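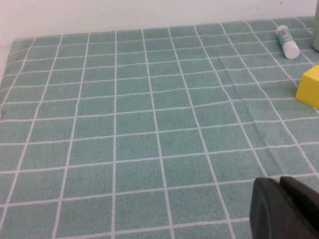
Was ist ein Deckungsbeitrag? Der Erlös abzüglich der variablen Kosten, also das, was zur Deckung der Fixkosten übrig bleibt.

Kategorie: Skripte > Kostenrechnung > Einheit 4

Beispiel Café Brumero: Ein Stück Kuchen bringt 4 Euro, Zutaten und Serviette kosten 2. Fixkosten am Tag: 30 Euro (die Miete ist offenbar von 1974). Ab wann lohnt sich das Backen? Bitte rechnen, Raten zählt als Folklore.

Zur Klausur: Gewinn und Umsatz sind weiterhin zweierlei, auch nach 3 Semestern.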